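Ilham Govindasamy sells small wireless keyboards in soft colors, and she would like me to stop calling them candy. I've called them that twice by the time we sit down on a Saturday with tea and a marble-patterned tabletop to talk about.

I came doubtful. A pastel keyboard strikes me as a thing people buy for a desk they want to photograph, then replace with whatever was there before.

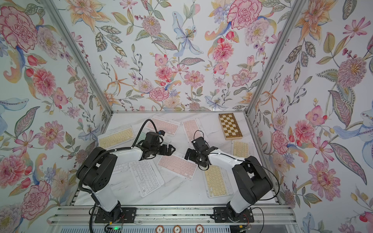
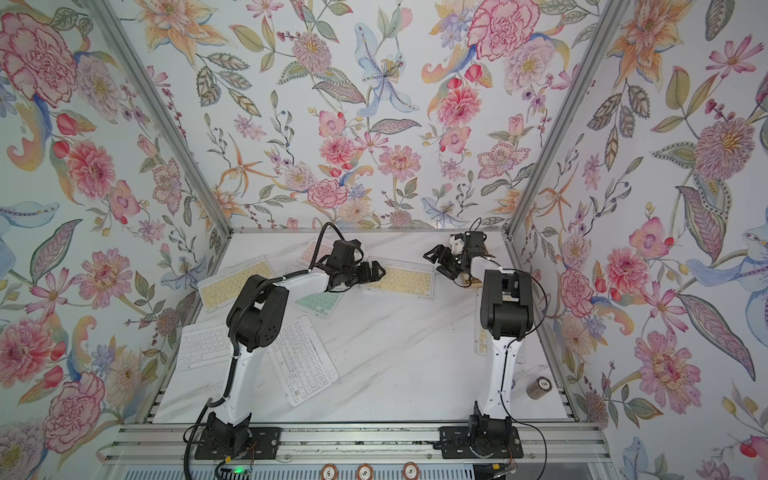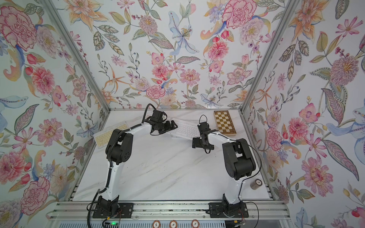 *Compact keyboards on the marble-patterned top, with floral paper on the walls.*

Govindasamy runs Zimholm, a shop that deals in desk things and, lately, board games. She has heard my complaint before. "People said the same about colored phones," she says. "Then they bought them." I point out that people also bought plenty of things they now keep in a drawer. She laughs and gives me that one.

What about typing? Compact boards ask you to give things up, and I have large hands and a long list of grievances. "If you write all day, get a bigger one," she says. "I'd tell you that at the counter." She writes her own orders on a full-size board from Brunton, black, with a coffee stain. I ask whether that bothers her customers. "They don't see it. It's in the back."

The pink ones sell fastest, by her account, and mint does well until September, when students come in asking for cream. Last year she ordered 1,000 keyboards and was left with 216, most of them a lilac she now regrets. Her explanation is the photos on the box. Mine is that it was a lot of keyboards.

She is firmer about the wallpaper. Carnations, irises, lilies and berries on a pale ground, next to pink keys: to me it is one sweet thing on top of another. "You want it all gray," she says. I say I want a wall I can stop looking at. "So paint yours gray. I had gray for years – I hated every morning of it."

The chessboard interests me more. The alternating light and dark squares and the darker border make it the one thing I would take home. Govindasamy thinks a board belongs near a desk, ready for a slow game between calls. Has she finished one that way? "One. Against my brother, and he let me win."

I ask what she would pay for a keyboard herself, and she names a figure well under the price in her shop, then asks me not to print it. She does say that a customer once drove around 200 miles for a mint one after Sanden stopped carrying the color. I suggest that this says more about the customer. "Maybe," she says, "but he came back for a second."

Before I leave she offers to lend me a cream one for a couple of weeks. I tell her I'll try it with an open mind, and she says she doubts that very much.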